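Inicio › Foros › Cocina y despensa › Masa madre y panes › Temas recientes › Buscar › Entrar

Masa madre que sube de maravilla y luego el pan me sale plano

Lurel
Hola a todos, perdonad el rollo que os voy a soltar, pero es que llevo desde octubre peleándome con esto y en casa ya no me escuchan (mi marido se come las tortas planas sin rechistar, bendito sea). Mi masa madre es de centeno integral, la refresco cada noche antes de acostarme y por la mañana está preciosa, con burbujas y un olor a yogur que da gusto. Hago la masa con 700 g de harina, 16 g de sal y el agua que me va pidiendo, la dejo en bloque toda la mañana, la formo con todo el cariño del mundo y, cuando la vuelco, se me desparrama como un flan cansado. 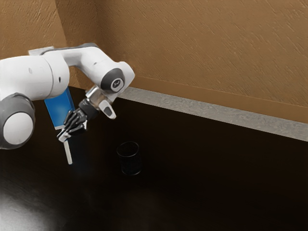

He cambiado de harina dos veces, primero a una de fuerza del súper y después a una molida a la piedra que me trajo mi cuñada del pueblo, y con la segunda fue todavía peor. El sabor es buenísimo, eso sí, y la corteza cruje. ¿Será el formado? ¿Será que la dejo demasiado rato? Tengo la cocina orientada al sur y a mediodía hace un calorcito tremendo, incluso ahora.

Galico
¡Bienvenida, Lurel! Para mí está clarísimo: sobrefermentación. Toda la mañana en una cocina al sol es muchísimo tiempo, y si encima la harina es molida a la piedra, la cosa va volando. Yo cortaría la fermentación en bloque bastante antes, cuando la masa haya crecido la mitad, y de ahí a la nevera hasta el día siguiente. Un truco que me enseñó mi madre: guarda un pellizco de masa en un vasito estrecho y marca el nivel con una goma. Miras el vasito y te olvidas del reloj, que engaña mucho.

Testa
Pues yo no lo veo tan claro, Galico, con todo el cariño. Lurel dice que echa "el agua que le va pidiendo", y ahí es donde muchos nos hemos estrellado. La masa siempre pide agua, es muy pedigüeña. Yo estuve un invierno entero echándole la culpa a la fermentación y lo que pasaba era que no pesaba el agua. Pésala una vez, aunque te dé pereza, y cuéntanos. Y no tires las tortas, que tostadas con tomate y un chorrito de aceite son una gloria.

Lurel
¡Qué rapidez, gracias a los dos! Confieso que lo del agua lo hago a ojo, como lo hacía mi abuela, aunque ella amasaba en artesa y cocía en horno de leña, y sus hogazas duraban la semana entera envueltas en un paño. Mañana la peso. Lo del vasito también lo voy a probar, que tengo unos de chupito muertos de risa en el armario.

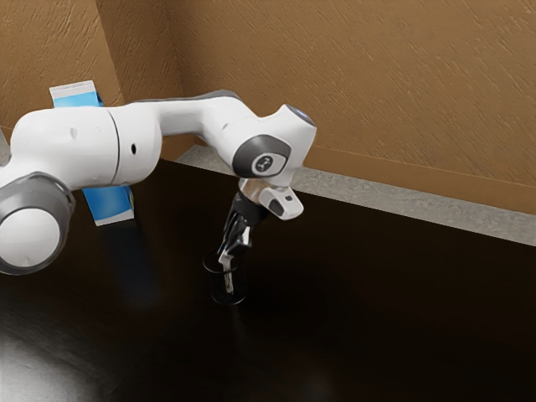 Aldo Longo cree que antes de tocar el agua o los tiempos habría que mirar el refresco: si lo haces al acostarte y amasas tarde, la masa madre ya va de bajada y bastante ácida, y eso debilita el gluten. Él la refresca otra vez al levantarse, con 100 g de harina, y amasa en cuanto dobla.

Galico
Eso también, Aldo, aunque con centeno yo no sería tan estricto. El mío aguanta mucho más que el de trigo.

Testa
Aguantará, pero ácido está un rato. En esto le doy la razón a Aldo.

Okau
Llevo tiempo leyéndoos y me animo a escribir, que a mí me pasaba lo mismo. Haced los cambios de uno en uno, por favor, que yo los hice todos a la vez y todavía no sé cuál me arregló el pan. Lurel, empieza por el agua y deja lo demás igual.

Lurel
Prometido, Okau. Primero el agua, luego el vasito y por último el refresco doble, aunque madrugar me cuesta la vida. En cuanto tenga la primera hogaza os cuento por aquí.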